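The Recount in Undutham

The night the Undutham town supervisor race ended in a tie, Hala Benjelloun ate an entire sleeve of saltines standing up in the county clerk's hallway and loved every minute of it.

She was twenty-four, she had been on the politics beat since spring, and she had never seen a tie. Who has? You hear about them the way you hear about two-headed calves. But there it was on the whiteboard, in green marker because the black one had dried out: Steiner, 3000. Krasniqi, 3000. A man from the radio station took a picture of it, then took another with himself in it.

"They'll find one," said the deputy clerk, a tall, tired person named Sudheer Shetty. "There's always one stuck in a drawer."

"Do you want there to be one?"

He thought it over, and she liked him for that. "I want to go to bed," he said.

Rupert Steiner was the incumbent. He had paved things. He had a handshake like a car door, and he had run on the slogan Let Rupert Finish, which his opponents enjoyed more than he did. Kalliopi Krasniqi had run a shoe repair shop on Girum Street for most of her life and had gotten into the race over a storm drain. One storm drain! It backed up every November and put water in her basement, and when she went to a town meeting to say so she was given two minutes. She used them both, sat down, and the next morning she picked up a petition.

Hala had covered the whole thing. She had been to the pancake breakfast and the other pancake breakfast. She had sat through the debate at the El Sherbiny banquet hall, where the microphone picked up a taxi dispatcher in the middle of the question on sewer bonds, and the dispatcher got the biggest hand of the evening. She had filed stories from her car with the dome light on. Her editor cut them in half and she didn't care, she would have written them for the back of a placemat.

The recount started at nine the next morning in the old gymnasium, with folding tables under the basketball hoops and a rope strung between two traffic cones to hold back the public. The public was Hala, the radio man, and a woman who had brought her knitting.

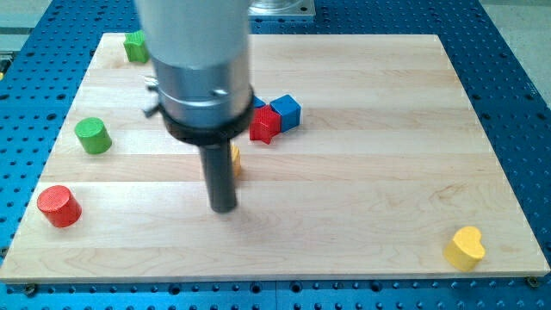 By Iman Ait Ali
Fiction | 3 July 2025

Steiner sat on one side in a good gray suit. Krasniqi sat on the other in her work apron, with a thermos between her feet. Each had a lawyer. Steiner's had come up from the city, from a firm called Steson, and he objected in a lovely baritone to almost everything, including the height of the rope. Krasniqi's was her nephew, who did real estate closings and kept whispering "Is that allowed?" to nobody in particular.

Shetty held up each ballot, read it out, and laid it down. Steiner. Krasniqi. Krasniqi. Steiner. It should have been dull, and Hala could hardly stay in her chair. Every one of those sheets was a person who had found parking! Some had pressed so hard the pen went through. One had written in a dog for highway superintendent. One had drawn a small, careful storm drain in the margin beside Krasniqi's name, with water coming up out of it, and Krasniqi put her hand over her mouth.

"Objection," said the baritone. "Stray mark."

"That's art," said the nephew, and sat up straighter.

They argued over it for most of an hour. The law said a ballot was spoiled if it carried a mark that could identify the voter. Could a storm drain identify a voter? The Steson man thought it could identify half of Girum Street. The nephew, pink in the ears now, said that if it pointed to half a street then it didn't point to anyone, and the knitting woman said "Ha!" out loud and had to be spoken to.

Shetty asked for the statute book. He read the page twice, moving his finger. Then he took off his glasses and looked over at Steiner, which surprised everybody.

"Rupert," he said, "what do you make of it?"

The Steson man was on his feet at once, but Steiner had already gotten up and come around the table. He bent over the ballot with his hands behind his back. Up close he looked like he hadn't slept either.

"That's the one at the bottom of the hill," he said. "By the mailbox. They've got the grate right and everything."

"Mr. Steiner," said his lawyer.

"I know the grate. I signed for the grate." He stayed bent over a while longer. "Count it. It's a vote. I don't see how you look at that and say somebody didn't know what they wanted."

Hala wrote it down so fast she tore the page.

The count went on past lunch. A ballot for Steiner turned up folded inside an absentee envelope in box 111, exactly the sort of thing Shetty had promised, and the nephew objected to it on principle, and Krasniqi reached over and took hold of his sleeve until he stopped. That made it a tie again, 3001 each, and the radio man said a word he could not have said on the radio.

In Undutham a tie is settled by drawing lots. Shetty went looking for a hat. He came back with a popcorn bucket from the concession stand, put two slips of paper in it, and asked whether anyone in the room objected to the knitting woman doing the drawing. The baritone opened his mouth and closed it.

She put down her needles. She wiped her hand on her skirt, took a good while feeling around in there, and came up with a slip, which she read to herself first, the way you would read a letter.

"Well, go on!" said Hala, who was supposed to be neutral.

"Krasniqi," said the woman.

Steiner crossed the free-throw line to shake her hand. Hala was close enough to hear, and she put it at the top of her story, and for once the editor left it alone.

"Call the county before November," he told her. "Ask for the big pump. They'll say they don't have one. They have one."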